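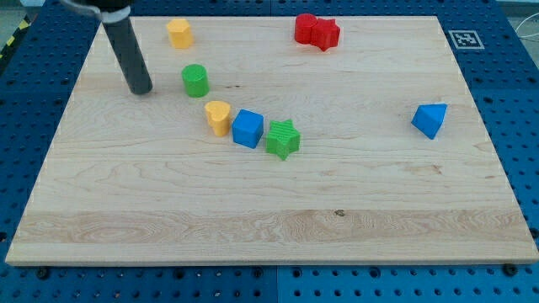
Stenine Toy & Block List – archive
Filed under: Sorting and Storage
Last updated: January

From: Kaede Aoki
To: the list
Subject: Re: loose shapes, what do you sort by?

Noboru Shimada wrote:
> Inherited a big tub of plastic shapes from the Ondrejka playroom when
> it closed. Hexagons, cylinders, hearts, cubes, all mixed. 600 pieces if
> the label on the tub is right. Do people sort by color or by shape? And
> do you keep the hearts? They don't stack on anything. Also need a
> surface to put them out on, the carpet is hopeless.

Noboru – shape first, color second. We did color first at Skindcombe and had to redo the lot. Kids ask for "the round ones", they hardly ever ask for "the green ones". Well, the little ones ask for yellow. But still.

Keep the hearts!! No they don't stack, but stand one up next to a cube and it stays put fine. Ours get used as trees, doors, a cake once.

Surface: get a real wood board. Pale maple if you can find one, thick edge, as big as your table will take. Bright colors show up great on it and you spot a stray piece right away. Don't worry about a small knot or some swirly grain, Kohei paid less for his becuase of a knot and it doesn't bother anybody. Plain oil, no varnish. Skip the painted ones, ours chipped in a month.

Only put out a handful at a time. Rest stays in the tub. I used to tip everything out and half of it went under the radiator.

Cylinders – check the tops. Some sets have ridges and some are smooth, and the two kinds don't sit well on each other. Bag them seperately.

Tubs: the Prultolik ones with the flat lids. One per shape, tape a spare piece on the lid, done. If you really have 600 you'll want the deep size for cubes.

Have to run, pickup at 3. If you end up with too many hexagons I'll swap you for cubes.

Kaede

Contact the list owner | © Stenine Toy & Block List | Back to top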